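A Tray for the Remote, and Other Small Mercies

I have owned the same desk for nine years, and for most of that time I believed a clear surface was the mark of a clear head. Every March I would sweep the whole thing into a Welora storage bin and feel wonderful until the afternoon, when I needed a pen. 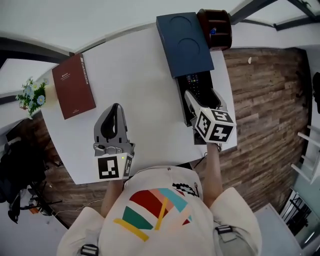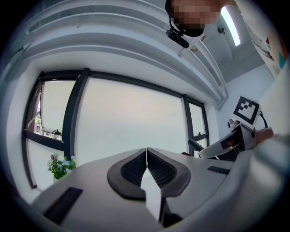 My feeling these days is that a desk ought to keep a few things out for good, as long as each one has a spot it goes back to. I paid $19 for a plain tray from Kostberg, and it has saved me more grumbling than any drawer I ever organized. A television remote lying in a black tray, with a round wooden pen holder farther back on the desk, looks settled to me, and I'd leave both right where they are. I'd keep the little white vase too — artificial flowers and all — because pale blue daisies ask for no water and cheer up a white desk in any month of the year.

Books I go back and forth on. One is company, and a stack is a chore waiting for you. I still have 15 of them piled beside my Imai lamp, and I mean to deal with them before the fall.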